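The Gym at the End of the Gravel

DRURELL — The bus leaves at five in the morning and it's an old bus. Heater works on one side. By the time it hits the county line most of the girls are asleep with their shoes off, and the assistant coach is up front with a flashlight in her teeth, going over the scouting sheet for a team they've never beaten.

That's Pettigrew. Everybody around here has an opinion on Pettigrew.

Drurell High has 143 students, all grades. Pettigrew has a bit more than that in its marching band. The two schools have met in girls basketball every winter for 14 years, and for 14 years the result has gone the same way, sometimes by a little, mostly by a lot. Last February it was a little. Three points, and a shot from the corner that went halfway down and came back out. People in the diner still show you with a biscuit and a coffee cup.

So this year the gym has been full since Thanksgiving. For practice, even.

The gym, first. It sits at the end of a gravel road behind the old feed store and it's older than the school. The floor has a dead spot near the left elbow, visitors' end, where the ball comes up about as high as your shin. Drurell guards know it. They herd people into it. Pettigrew's coach complained to the league once, in writing, and the letter got framed and hung by the concession window.

The team plays fast because it has to. No height to speak of. The tallest starter is a junior center the whole town calls Gollum, a name she picked for herself in seventh grade after a game where she crawled across the floor for a loose ball and wouldn't give it up, not to the other team and not to the ref either. It's on her warmup shirt. Her grandmother hates it and yells it louder than anyone.

She's five-eleven. Against Pettigrew that makes her the short one.

What she does well is hard to find in a box score. She sets a screen and then she sets another one. She gets her hand on the ball late, after the shooter has already relaxed. She fouls out a lot, too, and nobody on the staff pretends otherwise. Four times before New Year's. They've been working on her feet ever since, with a strip of tape on the floor and a coach holding a couch cushion.

"I used to think every shot was mine to block," she said after practice, ice bag on each knee. "Now I let some go. I don't like it though."

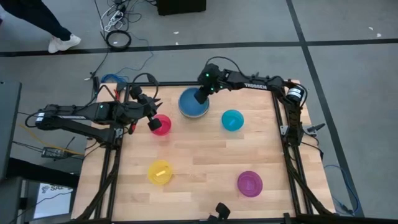 The rest of the rotation is guards. Two sophomores, a senior who came back from a torn ligament, a freshman who wasn't supposed to play at all and now plays most of the fourth quarter. They press the whole game. They press after misses. In one game in January they pressed with a big lead and a minute left, and the head coach had to call a time out to make them quit, which she did, and then apologized to the other bench, which she also did.

She's in her sixth season. Teaches biology, drives the bus when the regular driver can't. Played point guard at a small college two states over and doesn't bring it up. Her practices run ninety minutes on the dot and start with free throws, because that's how they lost last year. Not the corner shot. Everyone remembers the corner shot. She remembers nine missed free throws, and the number was written on the whiteboard in June and it's still there, nobody's allowed to erase it.

They shoot them tired now. Sprint, shoot two, sprint again. The team was hitting barely half back in November. It's better than that these days, she wouldn't say how much better. Superstition.

There is money trouble, same as everywhere. The league voted to move the district final out of the school gyms and into the Flondo Center, which seats 3,000 and has a scoreboard that works. Good for the league. Less good for Drurell, who earned the home game and would of had that dead spot, and the framed letter, and the gravel. It's a ninety-mile drive instead. The boosters are selling chili to pay for a second bus.

Parents are split. Some of them think a real arena is what these kids deserve, lights, a locker room with doors on the showers. Others figure Pettigrew asked for it. Could be both. The league says the decision was about parking and was made before the season began, and the minutes back that up.

The players mostly shrug. The senior guard, the one with the knee, said a rim is a rim. Then she said she'd been to the Flondo once for a monster truck show and the nachos were really good.

Film session on the last night before the trip goes long. Folding chairs, a bedsheet on the wall, somebodys little brother asleep on the wrestling mats. They watch the final two minutes of last year's game and the coach stops it before the corner shot. Runs it back. Stops it again on a box-out at the free throw line, where a Drurell player is standing straight up, watching.

It's Gollum. She groans and pulls her hood down over her face and the whole room laughs, her too.

"Where should you be?" the coach says.

"On her hip."

"Where are you?"

"Drurell."

The film goes off at nine. Outside it's sleeting a little, trucks idling in a line down the gravel, headlights on, parents with the windows cracked talking to each other about the road. The bus is already gassed up. Somebody has gone over the broken heater side with blankets, one on every seat.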